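Wevau test bakery
Home | Notebook | Recipes in progress | Flour log | Contact
Search the notebook Go

Bench notebook, July
Entry 13, sandwich loaf, toast trials

Back on the toast question this afternoon and I'm in a very good mood about it. Sliced the Stistlow loaf after lunch, toasted the lot, and got the green plate out onto the checked cloth along with the blue one. 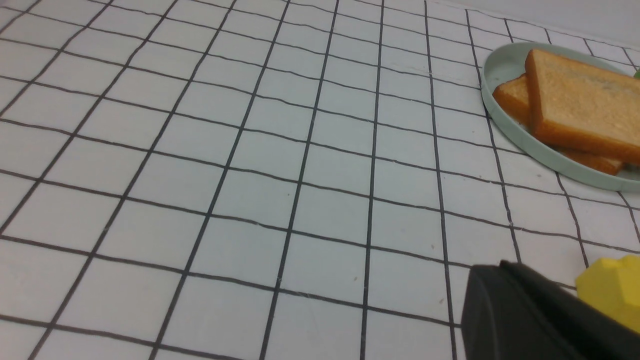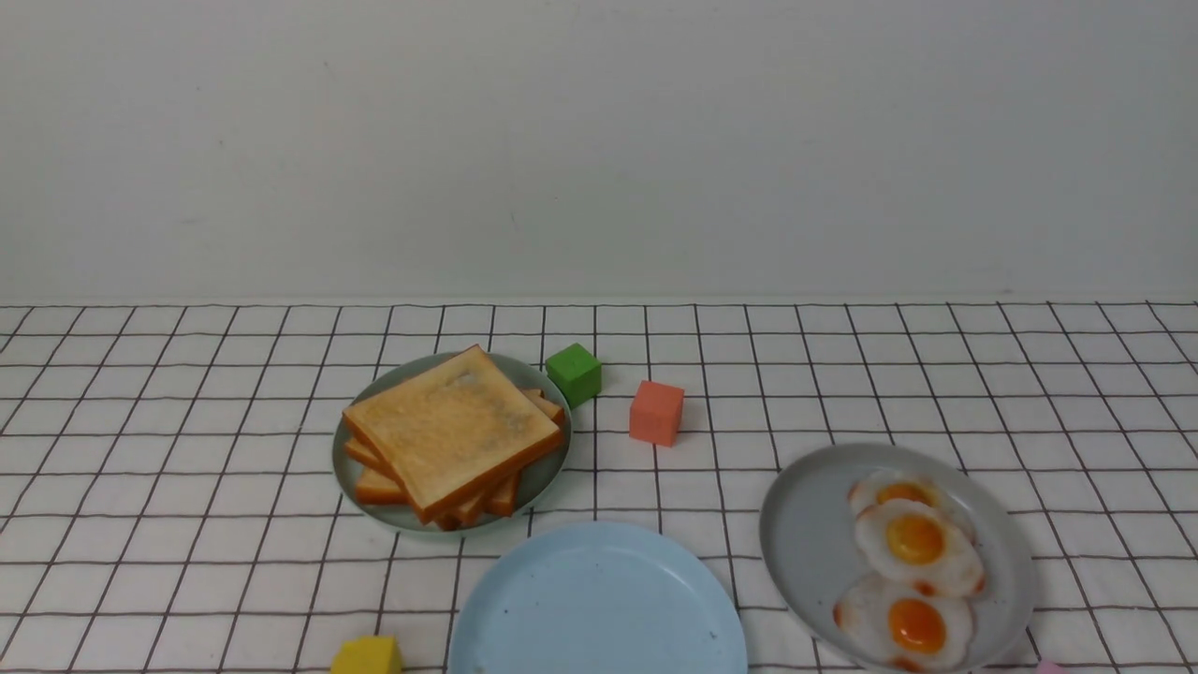 What I was after today was crust. The crumb on this loaf has been good since spring (fine, even, takes butter without tearing) but the crust kept going leathery once it had been through the toaster. Tyson Cormier thought we were pulling the loaf too early and wanted a darker bake. I thought it was the milk. We were both a bit right, I think, which is a nice way for an argument to go!

Dough as mixed:
bread flour, Onishi, 700 g
whole milk and water, half and half
butter, soft, added late
salt, yeast, sugar as entry 11, no changes

Total dough weight was meant to fill two of the long tins and leave enough for a roll. It did, the roll was delicious, and there is no roll left to report on.

One loaf went in with the lid on the whole way, the other had the lid off for the last stretch. I marked them L and O on the paper so we couldn't muddle them. Loaf O weighed 622 g once it was cool, and I wrote that on the bag as well. Loaf L didn't get weighed because the scale was under a tray of Tyson's rye. Must do that next time, before anyone slices anything.

Toasting: setting 4 on the old toaster, one go, no second push of the lever. I let the slices stand on the wire rack a couple of minutes before stacking. If you stack them straight out of the slots the bottom ones steam and go limp, and then you're judging the stacking and learning nothing about the bread. I know this and I still forgot it for the whole of entry 12.

Tasting, in the order I scribbled it:

L, plain. Soft bite, sweet. Crust chewy. Pleasant but you notice your jaw.
L, buttered. Better. Butter hides a lot.
O, plain. Oh, this is the one. Crust snaps and then gives, middle still tender. Tastes a little of malt although there's no malt in it.
O, buttered. Had two. Not sorry.
O, left out an hour. Crust going tough again, but slower than entry 12 did.

So the open lid is doing something. Tyson says we should now cut the milk back and leave the lid alone, so that we change one thing at a time, and he's right, annoyingly. I wanted to do both tonight.

Slice thickness wants a word too. The guide on the slicer has slipped again and I had to hold it with my thumb. Thick slices suit this bread, but I'd like them to be thick on purpose. Someone with smaller fingers than mine might be able to reach the wing nut at the back.

The people at Emcombe have asked for a breakfast loaf that still toasts well on the second day, so half of O is bagged and on the shelf by the door with tomorrow's job written on it. Please don't eat it. If you're hungry there's half of L in the bread bin and it makes a very decent cheese sandwich.

To do
- weigh both loaves, cool, before slicing
- less milk, lid off, same flour
- second-day toast from the bagged half, plain first, then butter
- fix the slicer guide
- buy butter (salted this time, we're down to the end of a block)

Tyson has the oven from four, so the next bake goes in after his rye comes out. I'll feed the starter while I wait.

This site uses cookies to remember your settings. Accept | Manage choices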